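Fania 오픈 데이에 다녀왔습니다. 공장 자동화 쪽 일을 하는 사람 입장에서 본 것만 적습니다. 좀 길어서 나눠서 올립니다.

2023년 6월 30일 금요일, 장소는 Stostden 교육동 2층. 5월에 사전 신청을 받았고 저는 오후 조였습니다. 한 조에 30명, 조마다 시연 한 번, 질의응답 한 번. 입구에서 이름표를 받고 바로 시연실로 올라갔습니다.

1층에는 협력사 부스가 있었습니다. Kivitz는 감속기, De Luca는 케이블과 커넥터. 둘 다 카탈로그만 받고 지나갔습니다. De Luca 쪽은 담당자가 점심시간이라 자리에 없었고, 견적은 메일로 달라고 메모를 남겨 두었습니다.

본 시연의 주제는 전기 제어반 조작이었습니다. 사람이 쓰던 반을 로봇용으로 고치지 않고 그대로 두고, 로봇 손이 문에 달린 스위치를 다루게 하는 것이 과제라고 했습니다. 저희 현장에도 오래된 반이 많아서 이 부분을 보려고 신청했습니다.
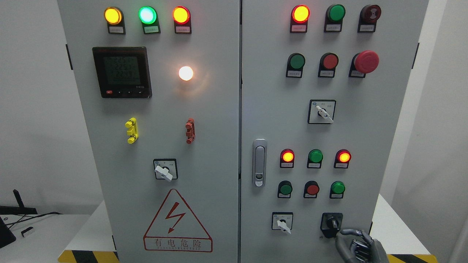 발표는 10분 정도로 짧았습니다. 요점은 버튼과 회전 스위치는 난이도가 다르다는 것. 버튼은 위치만 맞으면 밀면 되는데, 회전 스위치는 손가락을 걸고 축에 맞춰 돌려야 합니다. 축이 조금만 어긋나도 손가락이 노브 위에서 미끄러진다고 합니다. 설명한 분 말로는 지금까지 모은 조작 기록이 3000건 이상이고, 그중 회전 스위치 쪽에 시간이 제일 많이 들었다고 합니다.

제어반은 회색 양문형입니다. 왼쪽 문에 전력계와 표시등, 선택 스위치가 있고 오른쪽 문에 푸시버튼, 비상정지, 스위치가 몰려 있습니다. 이날의 대상은 오른쪽 문 맨 아래 검은색 회전 스위치. 바로 옆에 흰 레버가 달린 작은 선택 스위치가 있어서 손이 들어갈 자리가 넉넉하지는 않습니다. 저라도 장갑 끼고는 조심할 위치입니다.

손은 아래쪽에서 접근합니다. 위에서 내려오면 다른 버튼들 앞을 지나가게 되니 경로를 아래로 잡은 것 같습니다. 이건 제 추측이고 따로 물어보지는 못했습니다.

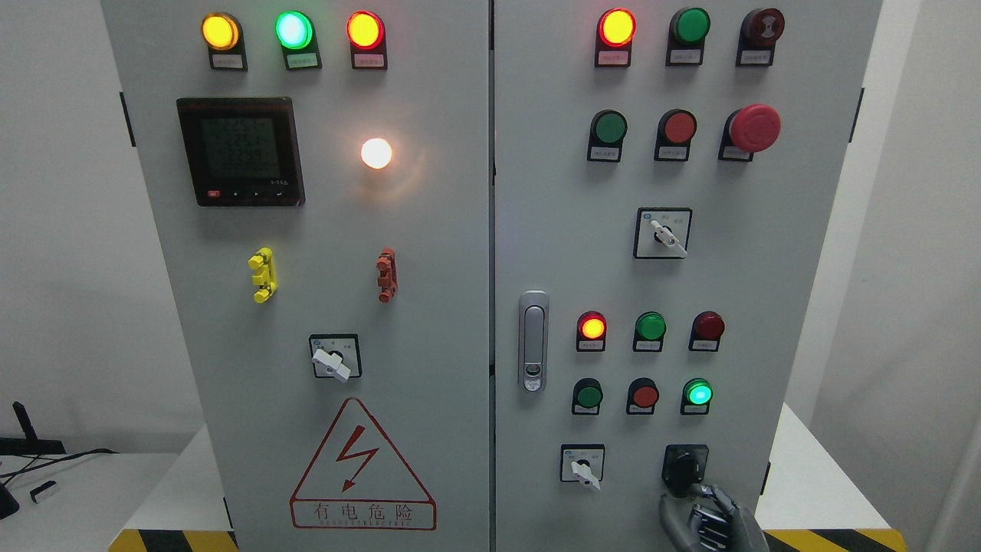

사진 제공: Fania 오픈 데이 운영팀

질의응답에서 적어 둔 것들입니다.

라벨을 읽고 찾아가느냐는 질문이 먼저 나왔습니다. 답은 아직은 아니라고. 반 배치를 미리 등록해 두고, 카메라로는 위치 보정만 한다고 합니다. 반이 바뀌면 등록을 다시 해야 합니다. 현재 등록된 조작 대상은 46개.

비상정지 버튼을 잘못 건드릴 가능성도 나왔습니다. 소프트웨어에서 접근 금지 구역으로 잡아 둔다고 합니다. 다만 현장마다 안전 담당자와 따로 협의해야 한다는 단서가 붙었습니다. 당연한 얘기지만 발표 자료에는 없던 내용이라 적어 둡니다.

저는 스위치가 뻑뻑한 경우를 물었습니다. 오래 안 돌린 스위치는 사람도 힘을 꽤 줘야 합니다. 정해 둔 토크를 넘으면 멈추고 사람을 부르게 되어 있다고 합니다. 기준값은 공개하지 않았습니다. 토크 센서가 손목에 있는지 손가락에 있는지도 물었는데 답이 좀 애매했습니다. 메일로 다시 물어볼 생각입니다.

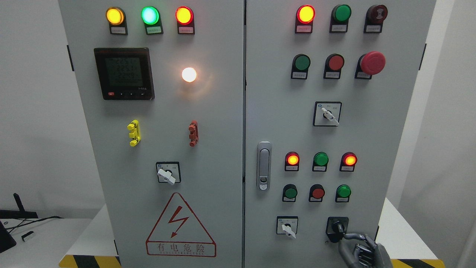 검은색 회전 스위치를 쥔 로봇 손. 왼쪽 문에는 전력계와 "有电危险" 경고 표지.

아쉬웠던 점. 조작이 끝났는지를 무엇으로 판정하는지 설명이 부족했습니다. 표시등을 보는지, 손의 각도를 보는지, 반에서 신호를 따로 받는지. 저희처럼 통신이 안 되는 구형 반을 쓰는 곳은 이게 제일 중요합니다. 자료집에도 한 줄뿐입니다.

조명도 궁금했습니다. 시연실은 벽이 희고 환한데 저희 전기실은 그렇지 않습니다. 어두운 곳 시험은 다음 단계 계획에 들어 있다고만 들었습니다.

가격 얘기는 없었습니다. 도입 상담은 별도 신청이고, 반 사진과 도면을 먼저 보내야 일정을 잡아 준다고 합니다. 저희는 도면이 옛날 것뿐이라 그것부터 정리해야 합니다.

가실 분들 참고: Stostden 주차장은 방문 차량 자리가 적습니다. 저는 두 바퀴 돌고 건너편 공영주차장에 댔습니다. 교육동은 정문에서 왼쪽 건물이고 엘리베이터는 뒤편에 있습니다.

발표 자료는 참석자한테 메일로 보내 준다고 했는데 아직 안 왔습니다. 받으면 공개해도 되는지 확인하고 이 글 밑에 이어서 달겠습니다.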